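Practice Guides > Trial Work > Evidence > Refreshing a Witness's Recollection

Reading time: 6 minutes

Refreshing recollection is the name lawyers give to the practice of helping a witness who has forgotten something on the stand. The witness is handed a paper or other item, reads it silently, gives it back, and then (with luck) goes on testifying from a memory that has been woken up. It is one of the oldest courtesies in the trial courts of the United States, and one of the gentlest, and it is used every working day by lawyers who may never have stopped to think about where its edges are.

The need for it is easy to understand. A person may be called to talk about a delivery, a phone call or a fender bender that took place years earlier. She may have gone over it carefully with the lawyer the evening before, and then, with a judge on one side and a row of strangers on the other, the date simply goes out of her head. The law has never treated this as a sign of lying. It treats it as the ordinary thing it is, and gives the lawyer a way to help.

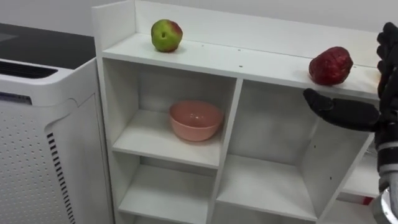
Basic steps

The steps differ a little from court to court, but most judges expect to hear something close to the following. The witness says that she doesn't remember. The lawyer asks whether looking at a certain item might help. If she says it might, the item is marked for identification, shown to the other side, and handed up. She reads it to herself. The lawyer takes it back or has her turn it face down, asks whether her memory is now refreshed, and puts the first question again.

It sounds fussy written out like that, and new lawyers do tend to rush it. The step most often skipped is the very first one. If the witness has not said that she has forgotten, there is nothing to refresh, and an objection will usually be sustained. "I'm not sure" may be enough for one judge and too little for another, so it is worth asking the follow-up question and getting a clear answer.

What may be used

Almost anything. Letters, receipts, police reports, diaries, photographs and earlier testimony are the usual choices, but older opinions talk of songs and scents and even a familiar face. The item need not have been written by the witness, and it need not be admissible. The jury hears what the witness now remembers and doesn't, as a rule, see the paper that helped her along.

A much-repeated teaching problem, used for years in the evening course run by Mervin Chisholm, concerns a warehouse clerk named Rhonda Gagnon and a shipment from Citon to Flivley. The clerk remembers the truck and the driver but can't say how many cartons came off. She is shown a packing slip, made out by somebody else, and then says, with real relief, that it was 789. Students nearly always want to offer the slip itself. Chisholm would let them argue for a good while before pointing out that the slip had already done its work.
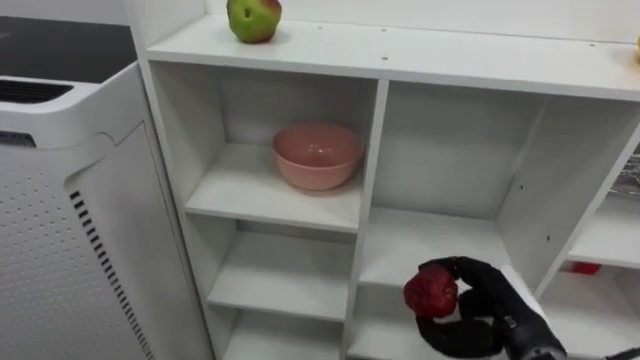

Branwood Law Library, Trial Practice Desk

Rights of the other side

Under Rule 612 of the Federal Rules of Evidence, and under the state rules modeled on it, the opposing party is generally entitled to see a writing used to refresh memory on the stand, to cross-examine about it, and to put into evidence the parts that bear on the testimony. Where the writing was looked at before the witness took the stand, the federal rule leaves the matter to the judge, who may order it produced if justice calls for it. State rules vary on this, some of them quite a lot, and a careful lawyer reads the local one before handing a witness a stack of reading for the weekend.

Privileged papers cause the most worry. A letter from lawyer to client may lose some of its protection if the client uses it to prepare, and the decisions do not all point the same way. The desk's own advice, set down long ago by Jocelyn Lévesque and still taped inside the binder, is to choose preparation papers as though opposing counsel will be reading them over lunch.

Difference from recorded recollection

The two are mixed up constantly, even by people who know better. In refreshing recollection the memory comes back, and the evidence is the witness's spoken word. In recorded recollection the memory doesn't come back. The lawyer must then show that the witness once knew the matter, that she made or adopted the record while it was fresh, and that the record is accurate. It may then be read aloud to the jury as an exception to the hearsay rule, though under the federal rule only the opposing side may have it received as an exhibit.

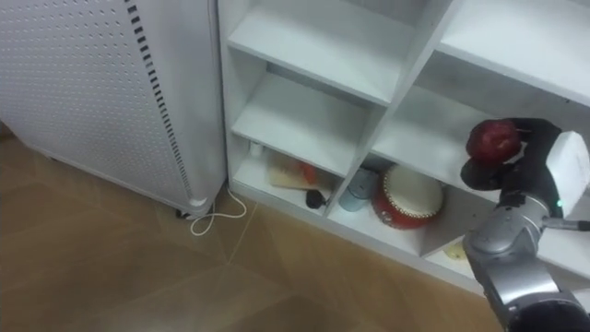
Can a witness keep the document in her lap while she testifies?

Most judges will not allow it without permission, as the testimony is supposed to come from memory and a witness who keeps glancing down seems to be reading. Exceptions are sometimes made for long lists of figures or dates, and it is best to ask the judge first.

Common problems

Leading is the great temptation. A lawyer who says "Doesn't page 103 remind you that the light was red?" has told the witness and the jury everything, and the objection will be well earned. Another trouble is length. In the Pelletier problem, a cousin of the warehouse one, the witness is handed a deposition transcript of nearly 3,000 lines and left to hunt through it while the jurors study the ceiling. Give the page and the line, let her read quietly, and wait. The silence always feels longer to the lawyer than to anyone else in the room.

See also: Leading questions; Hearsay; Prior inconsistent statements; Work product

Comments

Ferenc Somogyi: Very helpful, thank you. Our county judge wants the item shown to opposing counsel before you even ask whether it would help, so the order is a bit different here. Maybe worth a mention?

Pui-shan Leung: I took the Chisholm course one March and I was one of the ones who argued for the slip. I still think I had a business records argument!

Ferenc Somogyi: You may well have, but you'd need a witness to lay the foundation for it.

R. in paralegal studies: Is there a page on recorded recollection by itself? The link in the sidebar takes me back to this one.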